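Keeping Old Desktops in Use: A Study of Computer Replacement at Stondton College
Thirumalai Poojary and Lanying Lü
8 September 2022
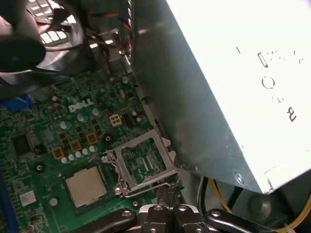
1. Background

Stondton College replaces its desktop computers on a fixed schedule. When a machine reaches the end of its fifth year it is taken out, wiped and sent to a recycler, whatever shape it is in. We wanted to find out how many of these machines could have stayed in use with small repairs, and what the college would have saved.

The idea came from a class on waste in our second term. Most of the reading was about phones and laptops. Desktops get less attention, although offices and schools still buy a lot of them and they are easier to open and fix.

2. Questions

We set out to answer two questions. Why do staff and students ask for a new computer? And how does the cost of a repair compare with the cost of a replacement?

3. Method

The IT office gave us the help desk records for one school year, with names removed. We searched them for requests that mentioned a slow, noisy or broken desktop and found 226. Each of us read all of them separately and put each one into a group. Where we disagreed we talked it over, and if we still could not agree we marked the request as "unclear."

In June we also interviewed 17 people who use a college desktop every day. Nine were office staff and the rest were teachers. Interviews took between ten and thirty minutes. Prices for parts came from Ciltora, the supplier the college already uses. For the price of a new machine we used the most recent invoice from Gresance, which was $673 per desktop without a monitor.

4. Results

Slow startup was the most common complaint by a wide margin. Fan noise came second and failed power supplies third. A smaller group of requests turned out to be about software, mostly a printing program that froze after an update. These had been logged as hardware faults and we left them in, but in a group of their own.

The repair for slow startup was usually a solid-state drive, sometimes with more memory. Even with an hour of technician time added, this came to well under half the price of a new desktop. Power supplies were harder to compare. Some models take a standard part and some do not, and for the second kind Ciltora could not always tell us when stock would arrive.

Noise was the cheapest problem to deal with. The technician we spoke to most, Mr. Meng, cleans the fans and heat sink first and orders a new fan only if the noise is still there afterward. He said he would like to do this for every machine once a year but does not have the hours.

In the interviews, few people asked for a new computer as such. They wanted the one they had to start faster. Two teachers said they would prefer to keep their old machine because moving their files had taken most of a day last time.

5. Problems with the study

The records cover only people who contacted the help desk. Some of those we interviewed had put up with a slow computer for over 24 weeks and never reported it, so the real number of problems is higher than ours. We also did not measure electricity use. Newer desktops may use less power, and that would change the cost comparison to some degree.

Our price for technician time is an average. It does not include walking between buildings, and at Stondton that can be a fair part of the job.

6. Recommendations

The college should check each desktop at five years and decide on repair or replacement from its condition. Drives should be upgraded in the fourth year, during the summer break when the rooms are free. The help desk form should have separate boxes for hardware and software problems.

The full table of request groups and the interview questions are in the appendix, which is kept with the printed copy in the department office.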